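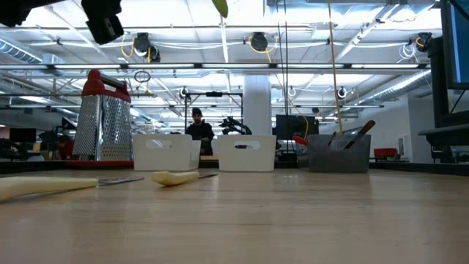 Rallador, dos cestas blancas, el recipiente de malla y dos utensilios de mango crema sobre la mesa.

Cajón fuera: galería del orden de cocina

Llevo años leyendo que una cocina se arregla con cestas. Cestas de plástico, de mimbre, de alambre, con etiqueta o sin ella. El método Statness, que es el que me recomendaron esta vez, promete encontrar cualquier utensilio sin mirar, y pide para ello sacar todo a una mesa, separarlo por «familias de uso» y devolverlo a su sitio en recipientes abiertos. El cuaderno tiene 50 páginas. Con cuatro habría bastado, y en dos de ellas se repite lo mismo.

Aun así lo probé. La mesa es la de Teneswood, de madera clara, la única que tengo donde cabe el contenido de un cajón sin poner cosas encima de otras.

Del rallador no sé qué pensar. Es de los altos, de acero, con el asa roja y una base también roja, y según el cuaderno debería ir «de pie y a la vista». A la vista ocupa lo que ocupa. Lo he tenido en un armario bajo, tumbado, y tampoco me ha pasado nada por agacharme dos veces por semana.

Las cestas blancas tienen a su favor las asas recortadas, ovaladas, que permiten tirar de ellas desde el fondo de una balda. En contra, las paredes lisas: un pelador que se cae dentro se queda allí hasta la siguiente limpieza general. El recipiente de malla gris me convence más, aunque con matices. Es bajo y los mangos largos salen torcidos, cada uno hacia un lado. El de madera se va a la derecha, el rojo asoma por la izquierda. Si eso es orden, mi cajón también lo era.

Queda la cuestión de los cuchillos. El método los mete en la familia «cortar» junto al rallador y se queda tan tranquilo. Yo no pienso guardar una hoja suelta en una cesta donde luego meto la mano sin mirar, por mucho que la gracia del invento sea precisamente no mirar.

La segunda foto es de la parte que menos me creía, la de las familias. Una hoja de cuchillo y una cuchara de madera comparten mesa, y en primer término va una pieza larga, transparente arriba y roja abajo. ¿Familia del color? ¿Del material? El cuaderno no contempla las piezas de dos tonos.
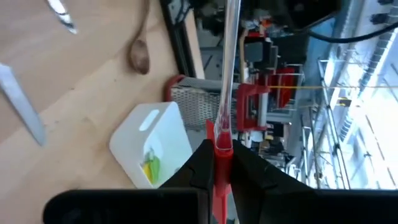 Shanti Malhotra me escribe que exagero, que en su casa las cestas funcionan desde abril y que el truco está en no llenarlas más de la mitad. También dice que la madera debe ir aparte de todo lo demás, y que lo de los mangos torcidos se corrige con un recipiente más alto.

Puede ser. Lo de la mitad me parece razonable — y no viene en el cuaderno, por cierto. Lo del recipiente más alto significa comprar otro recipiente, y ahí es donde estos métodos acaban siempre.

De momento me quedo con la malla para los mangos largos y con una sola cesta. Los cuchillos vuelven a su taco y el rallador, al armario bajo.

Galería actualizada el 18 de marzo de 2023.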